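Rubrik: Mitmachen & Mithelfen | Geschirr und Tafelkultur

Schüsseln stapeln – wer probiert mit uns?

Für unsere neue Schüsselreihe bei Mondham suchen wir 16 Leute, die gern kochen, backen, Salat für viele machen und hinterher auch selbst aufräumen. Im April wollen wir nämlich wissen, wie sich die Schüsseln im Alltag greifen, füllen und ineinanderstellen lassen!
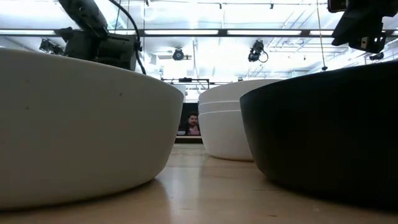
Vorkenntnisse braucht ihr keine. Ein Durchgang dauert 60 Minuten, ihr arbeitet im Stehen am Holztisch und sagt uns laut, was euch freut oder nervt. Uns interessiert alles: Rand, Gewicht, Farbe, der Klang beim Abstellen.
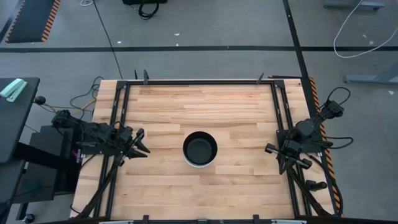 Besonders gespannt sind wir auf die Reihenfolge. Manche stellen streng nach Größe, andere nach Farbe, und wieder andere nehmen einfach, was gerade dasteht – alles willkommen.

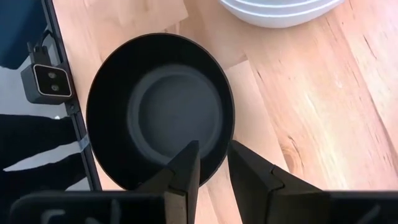 Ariel Lagman war in der ersten Runde dabei und schrieb uns danach, die schwarze sei ihr Liebling, »aber bitte macht den Rand so, dass ich ihn auch mit nassen Händen gut fassen kann«. Genau solche Sätze brauchen wir!

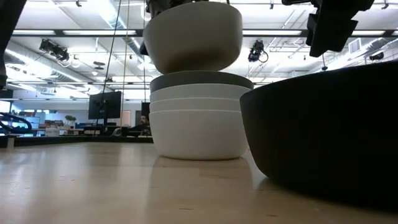 Als Dankeschön gibt es eine Schüssel nach Wahl und ein gemeinsames Mittagessen. Schreibt bis Ende März 2019 ein paar Zeilen an Wiroj Thammasiri, Stichwort »Stapeln«, und verratet uns, wie viele Schüsseln bei euch im Schrank stehen und welche ihr am liebsten nehmt.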